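MELLORA COMMUNITY CHOIR AND BAND
Minutes of the autumn planning meeting, upstairs room, 7.30 pm

1. Last meeting
Minutes agreed. The summer concert made 1243 pounds after hall hire, our best yet, and everyone was thrilled!

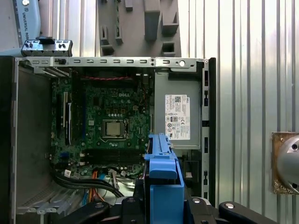
The money goes towards the new sheet music first, then the Trirkach tour. Thirty-nine members have put their names down to sing, with more promised.

2. Recording
The live EP, "Wernano", is finished and sounds wonderful (the brass on track two got a round of applause in the room). Agreed to press 107 CDs and sell them at the door.
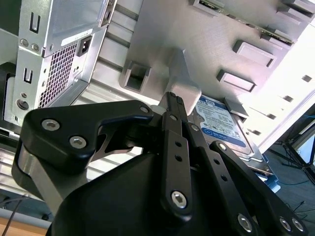

Ticket sales for the winter concert open at noon on the first of the month, and the website needs a clearer booking page before then. Posters to go up in the library and both bakeries. One member suggested a photo competition for the programme cover, though the meeting felt a cover ought to have a trombone on it. Competition agreed, entries by the next rehearsal.

3. Tour
Report from the advance visit was read out in full and is copied here. 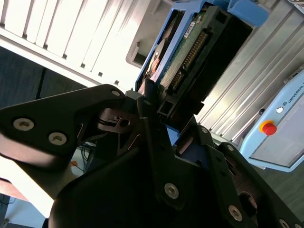

TRIRKACH, November – The hall is a joy. High ceiling, lovely echo, a proper piano and seats for 1000, so bring your friends! Coppens will run the coach and can take the timpani if they are told early.

Action: secretary to confirm the coach and ask about parking.

4. Any other business
Tea rota is short for the second half of term. Please sign up at the back.

Meeting closed 9.10 pm.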